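**Fostent berth holders' newsletter - Apr 29, 2020**

### Used boats and the brokerage dock

Jorngate Yacht Sales has taken over the brokerage dock at Fostent from Ginting. The listings carry over, and owners who signed with Ginting don't need to sign again. Commission stays the same until the end of September.

There are 21 boats on the list, most of them cruising sloops between 30 and 40 feet. Viewings are by appointment only for now, with one household aboard at a time. Call the dock office before you drive out.

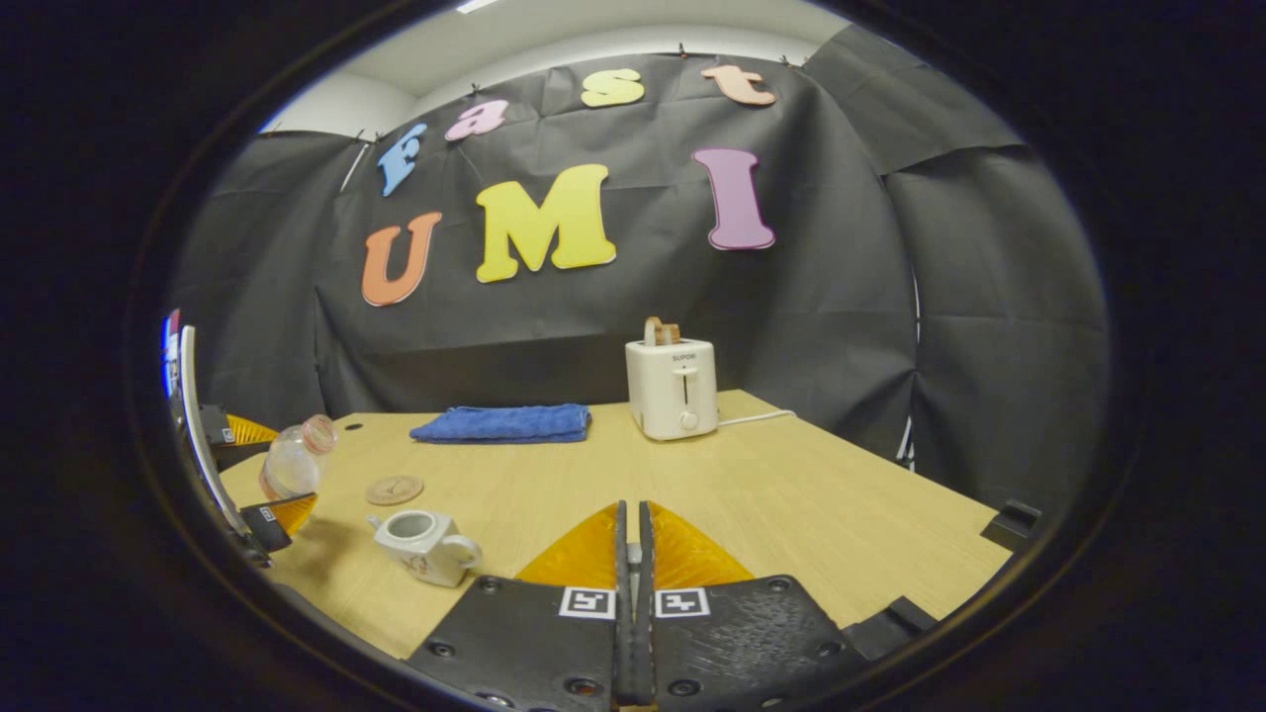

Sellers should clear personal gear out of the lockers and leave the engine hours and service log on the chart table. A haul-out for survey is $1750 with pressure wash, paid by the buyer unless the two sides agree otherwise. Surveys are booked 2 weeks ahead at the moment - the travel lift is also busy with spring launches.

Boats with a Plenell furler need the drum cover off before the rigger comes. Three sales were held up over this last year.
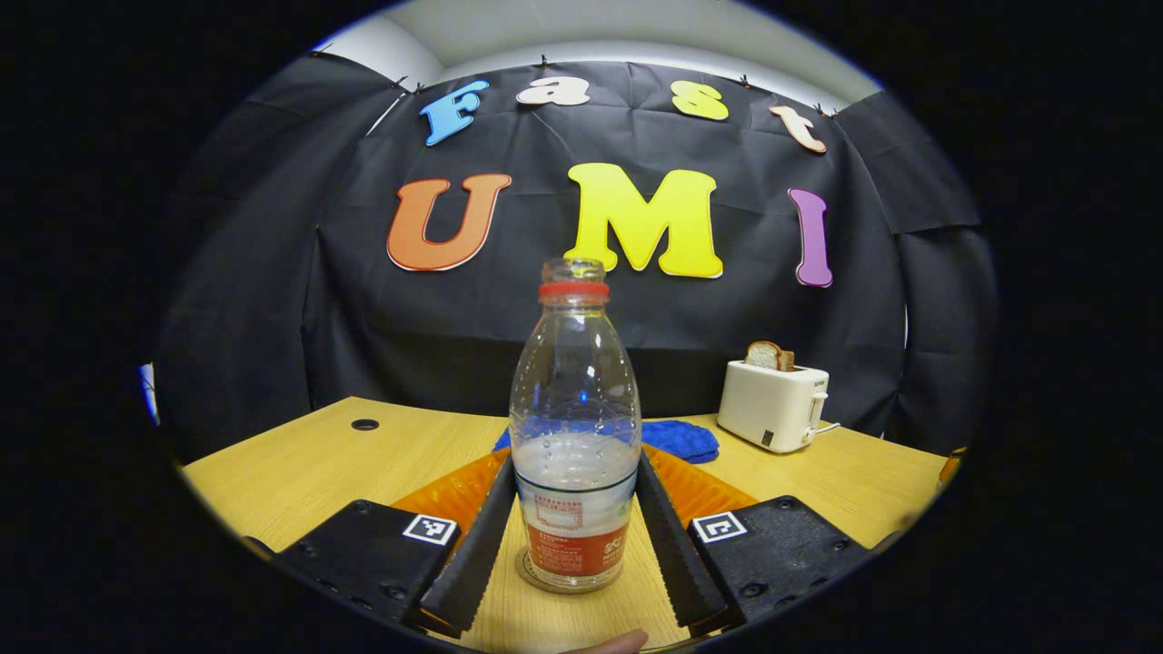
Harpreet Lévesque asks whether a boat can stay in its own slip while it's listed, as the brokerage dock is exposed to a south wind. It can. The slip fee continues as normal, and Jorngate will need a key and the gate code. Power on the brokerage dock is $95 a month, so some owners may prefer to stay put anyway.

Send listing changes to Kieran Parsons at the dock office.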